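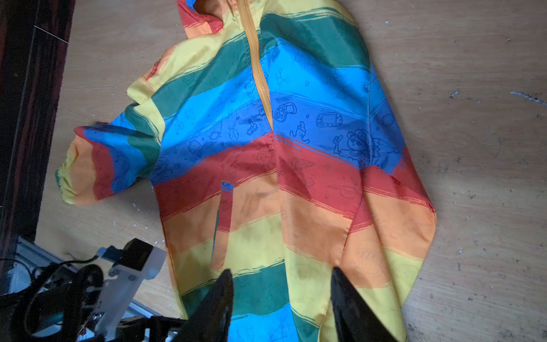 Abb. 1: Kinderregenjacke vor dem Greifversuch am Saum, Blick der Handgelenkkamera

Zwischenbericht Greifervergleich Textil
An: Consolacion Dalisay, Projektförderung
Stand: 17. Februar 2021

Sehr geehrte Frau Dalisay,

im Antrag stand, wir würden bis Ende des Winters „belastbare Aussagen zur Handhabung biegeschlaffer Bekleidung“ liefern. Belastbar ist inzwischen vor allem die Regenjacke. Aussagen gibt es aber auch, und sie fallen nicht durchweg so aus, wie wir sie im Antrag gern gehabt hätten.

Was verglichen wird
Zwei Fingerpaare am selben Arm, mit derselben Steuerung und derselben Kamera am Handgelenk: die schmalen, harten Finger von Nasamix und die weichen Backen von Ferkard. Aufgabe ist jeweils, ein flach ausgelegtes Kleidungsstück am Saum zu fassen, anzuheben und zwei Sekunden zu halten. Falten kommt später. Wir hatten das Falten im Zeitplan ursprünglich vor dem Halten, was im Rückblick sportlich war.

Ergebnisse bisher
Ausgewertet sind 308 Griffversuche. An Baumwolle liegen beide Fingerpaare nahe beieinander, und wer darin eine Überraschung sucht, wird enttäuscht. Die Regenjacke trennt die Lager. Nasamix fasst den Saum in 70 Prozent der Versuche und lässt ihn danach selten wieder los. Ferkard gleitet auf dem dünnen, leicht glänzenden Stoff gern ab, und zwar mit großer Sanftheit. Der Hersteller wirbt mit dieser Sanftheit, insofern ist nichts zu beanstanden.

Schwierig bleibt bei beiden die Anfahrhöhe. Setzen die Finger zu tief auf, schieben sie den Stoff vor sich her und bauen eine Falte, die dann sehr zuverlässig gegriffen wird. Ob das als Erfolg zählt, haben wir länger diskutiert als nötig. Es zählt nicht.

Kamera und Bildauswertung
Die Segmentierung aus dem Paket Plukoler kam mit einfarbigen Teilen ordentlich zurecht. Bei den schrägen Regenbogenstreifen hielt sie anfangs jede Farbgrenze für eine Stoffkante und schlug Griffpunkte mitten auf der Vorderseite vor, einmal mit hoher Konfidenz auf der Pizza. Seit wir mit 2000 zusätzlich annotierten Bildern nachtrainiert haben, findet sie den Saum meistens. Das ungleichmäßige Licht auf der Holzfläche stört weiterhin, besonders zur hellen Seite hin. Eine Blende ist bestellt.

Steuerung
Der Umstieg auf den Regler von Chung hat eine Woche gekostet, im Plan standen zwei Tage. Dafür lässt sich die Schließkraft jetzt fein genug einstellen, und der Arm zuckt beim Kontakt nicht mehr zusammen wie ein ertappter Schüler.

Mittel und nächste Schritte
Das Sachmittelbudget ist zu 90 Prozent gebunden, vor allem durch Ersatzfinger. Eine Aufstockung beantragen wir nicht – wir erwähnen es nur.

Bis Juni sind geplant:
Wiederholung der Jackenversuche mit Blende
Griffe an Ärmelbündchen und Kapuze
geriffelte Auflagen für die Ferkard-Backen
erste Faltversuche, zunächst mit einem Geschirrtuch

Die Rohdaten stellen wir Ihnen auf Wunsch gern zur Verfügung. Über eine Rückmeldung, ob Sie die Faltversuche noch in dieser Förderphase sehen möchten, würden wir uns freuen.

Mit freundlichen Grüßen
Die Arbeitsgruppe Greifen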